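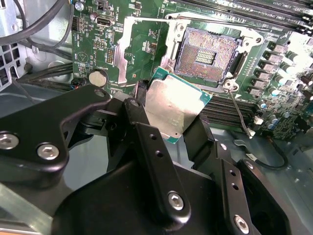 Aus der Werkstatt: Ein neuer Prozessor für den alten Rechner

Zwölf Jahre läuft der Rechner im Lesezimmer von Ekano jetzt, und im letzten Winter hat er für das Öffnen einer einzigen Tabelle so lange gebraucht, dass Conceição Leitão sich in der Zwischenzeit einen Tee kochen konnte. Wegwerfen wollte ihn trotzdem keiner von uns. Also haben wir uns in unserer kleinen Schrauberrunde vorgenommen, den Prozessor zu tauschen – und ich muss sagen, ich freue mich darüber wie ein Kind!

Das Schöne an so einem Desktop-PC ist ja, dass man überhaupt noch drankommt. Seitenwand ab, Kühler runter, und dann liegt da dieser offene LGA-Sockel mit seinem Feld aus winzigen Kontakten, die Halterung hochgeklappt, der dünne Hebel zur Seite. Ich könnte mir das stundenlang anschauen. Bei LGA sitzen die Stifte auf der Platine, der Chip selbst hat unten nur flache Kontaktflächen. Wer früher (wie ich) krumme Beinchen am Prozessor mit der Pinzette gerade gebogen hat, muss sich also umgewöhnen: Der heikle Teil ist jetzt der Sockel. Bitte nie mit dem Finger hinein und auch nicht mit einem Tuch!

Für alle, die es zu Hause nachmachen wollen: Zuerst nachsehen, ob das Mainboard den neuen Prozessor unterstützt, und gegebenenfalls noch mit dem alten das BIOS aktualisieren. Dann den Stecker ziehen und sich am blanken Gehäuse entladen. Den Chip nur an den Kanten halten, Metalldeckel nach oben, und vor dem Einsetzen die Kerben mit den Nasen am Sockel vergleichen. Er wird gerade von oben eingelegt, ganz ohne Druck. Liegt er schief, wieder herausheben und neu ansetzen. Kraft braucht erst der Hebel, und zwar mehr, als einem beim ersten Mal lieb ist. Ein leises Knirschen gehört dazu, Joaquim Marinho ist davon jedes Mal aufs Neue blass geworden.

Danach die alte Wärmeleitpaste vom Kühler wischen und einen erbsengroßen Klecks frische auf den Deckel geben. Und den Lüfterstecker nicht vergessen, das passiert auch Leuten mit Erfahrung (mir).

Beim letzten Treffen waren wir fast 50 Leute, es wurde also eng am Tisch. Im Dezember machen wir deshalb drei kleinere Gruppen. Wer mitschrauben oder einfach zusehen möchte, meldet sich bei Raquel Nogueira. Alte Prozessoren zum Üben nehmen wir auch gern, am liebsten gleich mit passendem Mainboard.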